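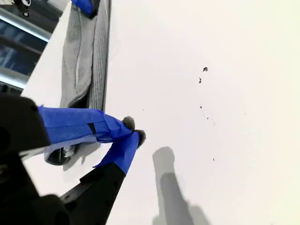 Gripper fingertips with blue tape and gray pads, Hoslow workroom.

The Pletska project at Ellero has opened a new round of example gathering this November. The subject is cloth handling: picking up, lifting and laying down towels and other household fabrics. (1/6)

Each example is one full attempt, recorded from first approach to release. An operator guides the arm by hand controls, and the system later learns from the recordings. To date, 146 attempts have been accepted into the set. The target for this round is 200. (2/6)

Cloth remains a hard subject. A towel rarely lies the same way twice, and a good grip on one fold may be a poor grip on the next. Operators are therefore asked to vary the starting position after every attempt and to avoid repeating a favorite approach. (3/6) 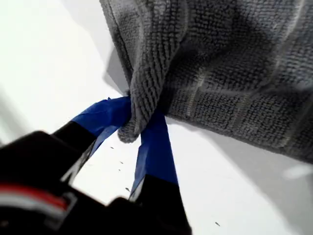 A gathered corner of gray towel held between the two taped fingers.

Corner grips are recorded as a separate group. Reviewers at Pringle mark the moment of first contact, the moment the fabric is held and the moment it is let go — 3 marks per attempt. Every recording is read by 2 reviewers, and any difference between them is settled before the file is accepted. (4/6)

Failed attempts are kept. Missed grips and dropped cloth are labeled as such and stored with the rest, under the same naming rules. Attempts are removed only where the recording is incomplete or the labels cannot be agreed. (5/6)

Partner groups wishing to review the labeling guide may request a copy through the Pletska project page. Comments on the corner-grip section are especially welcome — that section is still in draft. The next update will cover folding. (6/6)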